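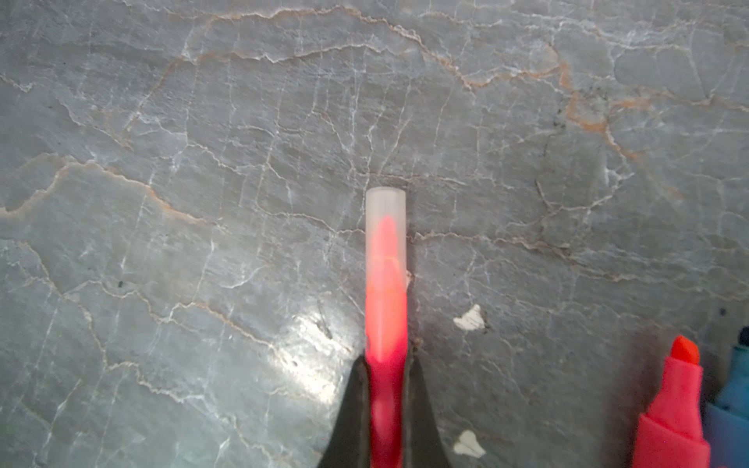
Güven Toprak gab bei der Überarbeitung dieser Anleitung zu bedenken, dass die meisten Stifte im Bildungshaus Akyol wegen einer fehlenden Kappe ausgesondert würden und nur wenige, weil sie leer geschrieben seien. Die Kappen erhalten daher in der vorliegenden Fassung einen eigenen Abschnitt.

# Filzstifte und Textmarker prüfen, ordnen und aufbewahren

Stand: 27. Mai 2025

Die Anleitung gilt für alle Kursräume des Bildungshauses sowie für die Werkräume im Gebäude Clenton. Sie richtet sich an Kursleitungen und an alle Personen, die nach Veranstaltungsende Arbeitsplätze herrichten. Whiteboardmarker und Lackstifte werden gesondert behandelt und sind am Materialschrank im Flur abzugeben.

## Benötigtes Material

- eine glatte, abwischbare Arbeitsfläche
- ein Blatt unbedrucktes Papier für die Schreibprobe
- ein feuchtes und ein trockenes Tuch
- eine standfeste Dose je Arbeitsplatz
- ein kleiner Becher für lose Kappen
- der Erfassungsbogen des jeweiligen Raumes

Als Stiftdose eignen sich ausgespülte Konservendosen, sofern der Rand glatt ist. Dosen mit scharfkantigem oder eingedrücktem Rand sind nicht zu verwenden. Etiketten dürfen auf der Dose verbleiben, wenn sie fest haften.

## Schritt 1: Arbeitsfläche vorbereiten

Die Fläche wird feucht abgewischt und anschließend getrocknet. Auf gemaserten oder marmorierten Oberflächen sind feine Farbstriche schlecht zu erkennen. Hier empfiehlt es sich, schräg gegen das Licht zu prüfen und bei Bedarf ein zweites Mal zu wischen. Für die Schreibprobe ist stets eine Unterlage zu benutzen, auch auf polierten Flächen.

## Schritt 2: Stifte auslegen

Sämtliche Stifte des Arbeitsplatzes werden aus der Dose genommen und nebeneinander auf die Fläche gelegt, die Spitzen in dieselbe Richtung. Zwischen den Stiften bleibt so viel Abstand, dass jeder einzeln gegriffen werden kann. Textmarker und Filzstifte können zunächst gemeinsam liegen; getrennt wird erst nach der Schreibprobe.

Lose Kappen werden nicht sofort aufgesteckt. Sie kommen in einer kurzen Reihe an den Rand der Fläche.
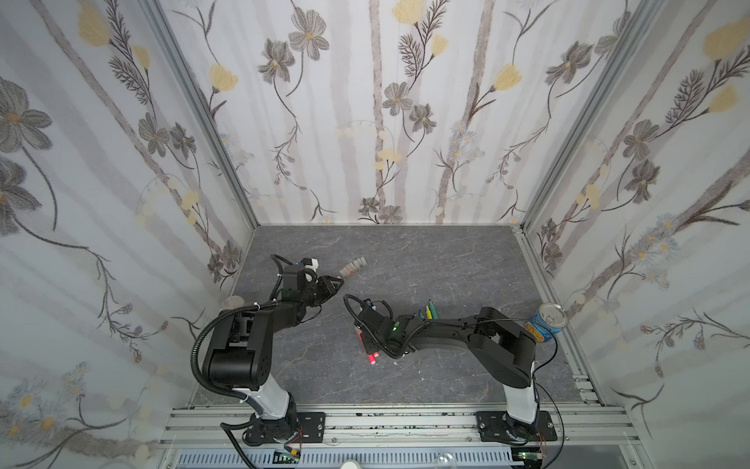
Ob man die Kappen nicht gleich im Becher lassen könne, fragte eine Kursleitung aus dem Haus Clenton an, schließlich müssten sie am Ende ohnehin alle wieder auf einen Stift. Bei wenigen Stiften ist dagegen nichts einzuwenden. Sobald jedoch Stifte zweier Hersteller gemischt vorliegen, ist die Reihe vorzuziehen, da sich die Durchmesser nur im direkten Vergleich sicher unterscheiden lassen.

## Schritt 3: Schreibprobe

Mit jedem Stift wird auf dem Papier eine Linie gezogen. Der Strich soll von Anfang bis Ende gleichmäßig decken. Setzt die Farbe aus, ist der Stift mit geschlossener Kappe waagerecht abzulegen und am folgenden Tag erneut zu prüfen. Bleibt der Strich auch dann lückenhaft, wird der Stift ausgesondert.

Ausgefranste oder in den Schaft gedrückte Spitzen gelten als Mangel, selbst wenn die Farbe noch kräftig ist. Verfärbte Spitzen heller Textmarker lassen sich häufig säubern, indem man sie auf sauberem Papier ausstreicht, bis der ursprüngliche Farbton wieder erscheint.

## Schritt 4: Kappen zuordnen

Durchscheinende Kappen geben über die Farbe des zugehörigen Stiftes oft nur wenig Auskunft. Maßgeblich ist der Sitz:

1. Kappe gerade ansetzen und ohne Drehen aufschieben.
2. Auf den Widerstand am Ende achten. Bei den Stiften der Reihe Ponetti ist ein Klicken zu hören, bei der Reihe Berov nicht.
3. Den Stift an der Kappe anheben. Löst sie sich, gehört sie zu einem anderen Modell.
4. Kappen mit Rissen aussortieren.

Übrig gebliebene, unbeschädigte Kappen werden im Becher gesammelt und verbleiben im Raum. Fehlt zu einem brauchbaren Stift die Kappe, ist zuerst dort nachzusehen. Der Vorrat im Materialschrank umfasst derzeit 2000 Ersatzkappen und wird jeweils im Januar ergänzt - Entnahmen sind trotzdem einzutragen.

## Schritt 5: Nach Farben ordnen

Für die Ausgabe an Kursgruppen werden die verschlossenen Stifte parallel ausgelegt und nach Farbtönen geordnet. Dicht beieinanderliegende Töne, etwa Orange und Orangegelb, sind nebeneinander zu legen und an der Schreibprobe zu unterscheiden. Die Farbe der Endkappe ist kein verlässliches Merkmal, wenn diese bei allen Stiften weiß ist.
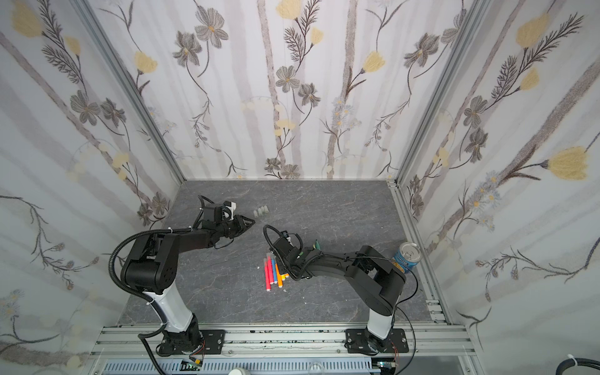
*Filzstifte mit weißen Endkappen, am Rand die blaue Dose.*

Ein vollständiger Kurssatz besteht aus neun Stiften, ein Satz für Einzelarbeitsplätze aus fünf. Doppelte Farben sind zulässig. Unvollständige Sätze werden aus dem Raumbestand aufgefüllt, erst danach aus dem Materialschrank.

## Schritt 6: Einstellen und abstellen

Die Filzstifte werden mit der Kappe nach unten in die Dose gestellt. Textmarker dürfen auch liegend aufbewahrt werden. Die Dose soll nur so weit gefüllt sein, dass sich ein einzelner Stift ohne Mitziehen der übrigen entnehmen lässt, und steht an der Wandseite des Arbeitsplatzes. Fensterbänke und Heizkörper scheiden als Standort aus.

## Aussonderung und Erfassung

Ausgesonderte Stifte gehören in den gekennzeichneten Sammelbehälter im Flur, brauchbare Kappen sind vorher abzunehmen. In den Erfassungsbogen werden Raum, Zahl der ausgesonderten Stifte und fehlende Farben eingetragen. Fehlen in einem Raum mehr als zwei Farben, ist zusätzlich eine Materialanforderung auszufüllen. Der Bogen verbleibt in der Mappe an der Innenseite der Schranktür.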